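Viltolero Residents' Association
Minutes of the general meeting, June 2024
Held in the ground floor meeting room, Block B

Present: 12 households represented. Quorum met.
In the chair: Frøydis Magnusson
Apologies: Units 7, 15 and 22

1. Minutes of the previous meeting
Approved with one correction. Under item 5, "east stairwell" should read "west stairwell." No other matters arising that are not covered below.

2. Water pressure, upper floors
Casado inspected the booster pump and the pressure-reducing valve on the main riser. Static pressure at the pump outlet was measured at 60 psi. The valve was found to be set correctly. The fault is attributed to a clogged strainer upstream of the fourth floor branch. Casado recommends replacing the strainer basket and fitting an isolation valve on each side so that future cleaning does not require a full shutdown.

The quote is $1,170 including parts and labor. The work requires the water to be off for 4 hours. A resident of Unit 19 asked whether the hot water return would also be affected. The chair confirmed that it would, as both lines share the shutoff in the basement.

Resolved: quote accepted. Notices to be posted in both lobbies and in the elevator before the shutdown.

3. Bicycle storage
The rack nearest the boiler room door obstructs the door swing. Two options were considered: moving the rack to the north wall, or replacing it with vertical hooks. The north wall has a drain cleanout that must remain accessible. Vertical hooks were preferred, subject to a check of the wall anchors. Units 3 and 11 asked that at least part of the existing floor rack be kept for heavier bicycles. Agreed in principle.

Action: chair to obtain a price for hooks from Trutis and report at the next meeting.

4. Unclaimed items
Small items found in the common areas are kept in the office cupboard, ground floor. Owners may collect them during office hours on giving a description.
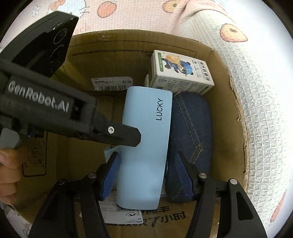
Item 4: cardboard box with glasses case marked "LUCKY," denim case and small white product box.

It was agreed that unclaimed items will be held until the October meeting and then donated. The same period will apply to items left in the laundry room, which have until now been dealt with case by case. Umbrellas are excluded and will go directly to the stand in the lobby.

5. Entry system
Maneo has given notice that the present door panels will no longer receive replacement parts. The panels remain in working order. Members discussed whether to replace both entrances at once or to begin with the rear entrance, where the keypad is more worn. Wiring from the rear panel runs through the same conduit as the stairwell lighting and would need to be separated under current code.

No vote taken. Written comments to be left in the office mailbox.

6. Stairwell lighting
The timer in the west stairwell switches off before a person walking at normal speed reaches the top floor. The interval will be extended. The east stairwell timer was tested and needs no adjustment.

7. Any other business
Unit 9 reported a loose handrail bracket between the second and third floors. To be tightened during the pump work if Casado agrees, otherwise separately.
Unit 20 requested that the recycling bins be labeled on the front as well as the lid. Agreed.

8. Next meeting
October, same room. Agenda items to be submitted to the chair in writing.

Minutes recorded by the chair and circulated to all units.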